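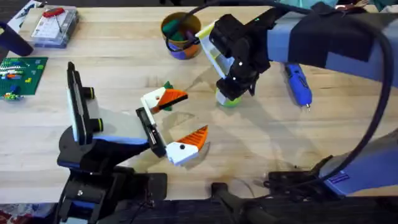

Iltunitz opens orders for two-arm tabletop kit

Iltunitz has begun taking orders for the Pluldale, a two-arm robot kit meant for a workbench or an ordinary table. The company says the first kits will ship in October.

The Pluldale comes as two arms, each with a two-finger gripper, plus clamps, cables and a power supply. Buyers put the arms together themselves. Iltunitz puts assembly at some 40 minutes per arm for a person who has built a kit before, and longer for a first try. All the tools needed are in the box.

The kit is aimed at small labs, college courses and people who work on robots at home. Typical jobs are picking up and passing along light things such as toy bricks, pens and balls. The arms are not meant for factory use, and the manual asks owners to keep them away from food and open liquids.

The main change from the single-arm Ibarra, which stays on sale, is the fingers. On the Ibarra they were one piece with the gripper and had to be sent back when they wore down. On the new kit they come off with a screwdriver - a spare set of four is included, and more can be ordered separately. Striped orange tips and plain pale ones are both offered.

Each arm can reach 27 inches from its base. Iltunitz suggests a tabletop at least 33 inches deep so that the clamps have room at the edge. Cables run along the outside of the arms, as they did on the Ibarra, and a few early testers asked for a tidier layout. The company says it has no plans to change this for now, but it will add more cable ties to the box.

Software is a free download and runs on most recent laptops. It lets the owner move both arms by hand, save the motion and play it back. Setup guides cover 73 pages and are in English only at launch, with Spanish to follow.

Repairs will be handled by Stosedero, which already services the Ibarra. Owners of the older kit can use their power supply with one of the new arms, but the old clamps do not fit.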